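Zinhle Ntuli
Interactive Media, second year
Project report: sound and music for *Flandamum*

## What we set out to make

Flandamum is a short exploration game about a ferry pilot who has lost her map. You steer between islands by listening, so the sound was my whole job and I loved every bit of it! Each island has its own hum, and the closer you get, the more of its tune you hear. There are 16 islands in the finished build, though only eight have a full tune of their own. The rest share a set of drones that I tuned up or down to suit the colour of the water.

## Recording

I wanted instruments that a pilot could plausibly keep in a wheelhouse, which meant a melodica, a thumb piano with one dead key, and a lot of tapping on tins. Most of it was recorded at home in February with the windows shut (it was sweltering). The melodica wheezes between notes and at first I cut all the wheezes out, then put them back after hearing how stiff it sounded without them. My favourite is still the tune for Mabuza, the biggest island, where the wheeze lands right on the beat.

By the end I had 95 usable clips. Naming them properly from the first day would have saved me an entire afternoon.

## Putting it in the game

Each tune is split into layers, and the game fades them in by distance. We built this with Birkix, the audio tool our class shares, and the first version clicked horribly every time a layer started. The cure was a very short fade at both ends of every clip. I also found that the layers drifted apart if the player sat still for long, so now they all restart together at the end of the longest one.

The storm was the hardest part. Wind drowned the tunes completely, and players just sailed in circles. I dropped the low end of the wind and let the thumb piano poke through on top, and suddenly people were finding their way to harbour with huge grins.
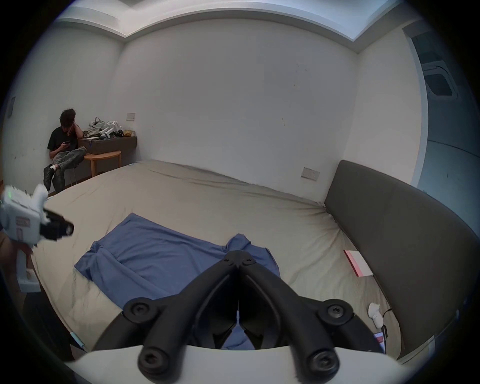

## Playtesting

Our testers came from the first-year group, and they played with headphones on and the screen dimmed. Nearly all of them reached Dustell, the last island. One hummed its tune all the way out the door, and I've been pleased about it ever since!

The main complaint was that two of the northern islands sound too alike. They're right. Both use the same drone, and I'd like to give one of them a sung part before the end-of-year showcase.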